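手首カメラ付きハンドグリッパの評価指標について

ハンドグリッパの比較記事は、ほとんどが把持成功率の表で終わっている。対象物を何個か並べ、決められた回数だけ掴ませ、落とさなかった割合を機種ごとに書く。筆者もそういう表を何度も作ってきたが、手持ち式のデータ収集用グリッパに限って言えば、この表は選定の役に立たないと考えている。以下はその理由と、代わりに何を測るべきかについての意見である。

比較したのはCoralixとBrekettiの2機種で、どちらも平行に近い軌跡で閉じるリンク式、トリガーを指で引いて開閉する。カメラは開閉機構の手前に固定され、両方の指先が画角の下側に入る。指先パッドは柔らかい樹脂の交換式で、溝の入ったものと平滑なものを付け替えられる。ここまでの仕様はカタログ上ほぼ同じであり、価格差も決め手になるほどではない。

収録は各機種300エピソード。作業者は3人で、Helmi Keskinen、Olanrewaju Garba、それに筆者が担当した。作業は片付けと小物の移動に統一し、実験台ではなく普通の居室で行った。把持成功率は両機種とも差が出なかった。人間が持って人間が引き金を引くのだから当然で、滑りそうになれば作業者が握り直す。成功率に現れるのは作業者の補償能力であり、工具の性能は補償の下に隠れてしまう。

では差はどこに出るか。筆者の見るところ、第一に指先が画像に占める面積、第二に閉じる直前の対象物の見え方、第三に手首を振ったときの像の流れ方である。いずれも掴めたかどうかとは独立に、学習に使えるデータの量を左右する。

面積の問題から述べる。指が画像の下側を広く覆うこと自体は欠点ではない。開度を画像から読めるという利点がある。リンクの抜き穴やピボットの銀色のねじ頭は、姿勢推定の目印として十分に機能する。困るのは、対象物が小さく、パッドの間にほとんど収まってしまう場合である。把持後の姿勢を知りたいのに、見えるのは上側の一部だけになる。Coralixはパッドの背が高く、この傾向が強かった。Brekettiはパッドが低いぶん見通しはよいが、丸い対象物では接触が浅くなり、作業者が無意識に深く差し込むので、結局は似たような遮蔽に落ち着く。

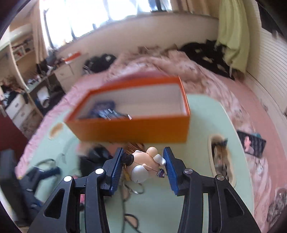

図1 溝付きパッド（青）で小型フィギュアを把持。台の上方にあるオレンジ色の箱は動きでぶれている。

図1のような把持は、評価対象として標準の直方体や円柱より価値が高い。丸みのある胴に性質の違う部位が付き、下にはキーリングの細い輪が垂れている。左右のパッドが触れる部位はそれぞれ異なり、平行な二面を挟むという前提が成り立たない。輪のような垂れ物は、把持の判定には影響しないが、置く動作では無視できない。試験片だけで機種を決めると、こうした条件が評価から丸ごと抜け落ちる。

背景についても同じことが言える。ピンクの花柄の寝具、明るい窓、衣類や鞄の載った家具が一度に入る画像は、自動露出にとって楽な条件ではない。窓が画角に入る向きでは、手元の黒いリンクとの輝度差が大きい。Brekettiのカメラは露出の追従が速いが、そのぶん連続するコマの間で明るさが動く。Coralixは追従が遅く、窓に向いた直後の数コマで白飛びする代わりに、手元の明るさは安定する。速いほうが良いという評価をよく見かけるが、学習側で輝度の揺らぎを吸収する手間を数えれば、筆者は遅いほうを採る。この点でZoltán Kerekesとは意見が合わず、彼は露出を固定して暗部を捨てるべきだと主張している。固定露出が妥当なのは部屋を選べる場合であって、居室での収録には勧めにくい。

像の流れについては、フレームレートの数値よりもシャッター時間の上限を設定できるかどうかを確認すべきである。図1の箱程度のぶれでも、輪郭から位置を求める処理では誤差が無視できない。両機種とも上限設定は可能だが、Coralixでは制御ソフトのNolediaを介する必要があり、設定が電源断で消える。収録を始めるたびに確認する手順を加えたところ、準備の時間が目に見えて延びた。仕様表には出てこないが、運用では把持力よりよほど重い項目である。

パッドの形状にも触れておく。溝付きは滑りに強いとされ、初期設定で付属することが多い。しかし手持ち式では前述の握り直しが効くため、摩擦の上乗せ分はあまり生きない。溝の利点はむしろ、画像上でパッド面の向きが読みやすいことにある。色も同様で、黒いリンクに対して青のパッドは分離が容易である。黒い部品を持つ対象物が左右どちらかのパッドに触れているとき、パッドまで黒ければ境界の抽出は格段に難しくなる。パッドは摩擦係数で選ぶ前に、画像処理の都合で選ぶべきだというのが筆者の立場である。

反論として、Fanni Gálから、指標を増やせば比較が恣意的になるとの指摘を受けた。成功率は粗いが、誰が測っても定義が揺れないという趣旨である。もっともな指摘だが、定義の揺れない指標で差が出ないなら、その指標は選定には使えない。遮蔽面積も輝度の変動も、収録した画像から同じ手順で計算できる。作業者の印象を点数化するような方法に比べれば、再現性ははるかに高い。

現時点で1台だけ選ぶなら、筆者はCoralixに低いパッドを組み合わせる。設定が消える件は起動時のスクリプトで対処できるが、露出の挙動は後から直せない。ただし低いパッドは純正品がなく、今回使ったものはÁkos Bognárに型を起こしてもらった試作である。耐久性はまだ測っておらず、溝の摩耗が画像上の見え方にどう効くかは、次の収録分で確認する予定である。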